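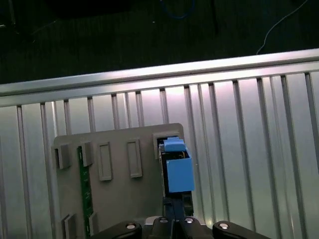
Etlow, February 15, 2019

The fair for science fiction books is held in the old sports hall, and I came by the early bus from Flesen. The entrance cost 3 euros. At the door they gave me a paper bag with a program and one free bookmark.

I went mainly for Zane Butkienė. She read from Driteo, the second novel of her series about a rescue ship and its very tired crew. The book has 288 pages, and she told us that the printer first delivered it with 287, so the last page of the story was missing. A man behind me had bought one of those copies. He asked her how it ends, and she read him the page aloud — it was the best moment of the day.

After the reading there were questions. Somebody wanted to know why the captain never fires first. She answered that she wrote three battles for this book and took out two of them, because the crew did not have time to talk to each other. The third book should come in September.

The small publisher Rozīte had a table near the stairs, with 18 titles, most of them space adventure in paperback. I bought two. Their covers are a little dark for my taste, but the paper is good and the letters are large enough for reading on the bus.

Coffee was sold out by noon. The bus back leaves from the other side of the square, behind the post office.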